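Household chore robots

Household chore robots are machines meant to take on the ordinary work of a home – folding, wiping, fetching and putting away. Robot vacuum cleaners and lawnmowers have been on sale for years, but a machine that can handle a whole room's worth of jobs is still a matter for the laboratory, and a wonderfully lively one.

Tidying

Packing small things into a box is among the hardest tasks to automate. Cloth has no fixed shape, so a sock can look different every time it is picked up, and clear plastic is easily missed by a camera. A good packer must also judge how hard to squeeze and where the next item will fit. Many projects now learn from people, who do the job with hand-held grippers while the movements are recorded.

The Runavero project, led by Sheyla Benavides, gathered 373 recordings of packing and unpacking in this way. Its mixed loads put gloves, towels, socks and a bandage roll together in one open box, a far tougher test than a pile of matching flannels.

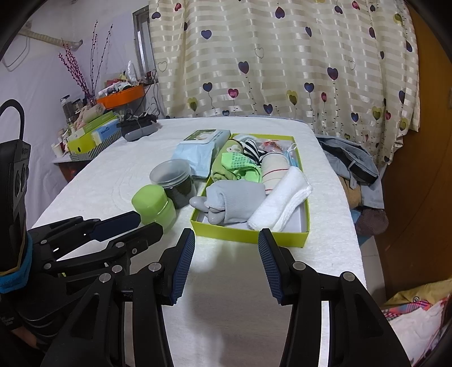 Progress and limits

Runavero's two-armed machine, Dvorak, could put away a small load of 24 items by March, though it took around 2 hours and still needed help with tangled socks. A person does the same job in minutes. Even so, the result delighted those who had watched earlier models fail to lift a single towel.

Jairo Giraldo, an engineer at Grunditon, has argued that shop floors will benefit first, as shelves and cartons there can be set out the same way each day. Homes change by the hour. Dishes, bed-making and ironing remain largely unsolved, and most machines that manage one of them cannot yet switch to another without fresh training.

See also: Robot vacuum cleaner; Laundry folding; Warehouse automation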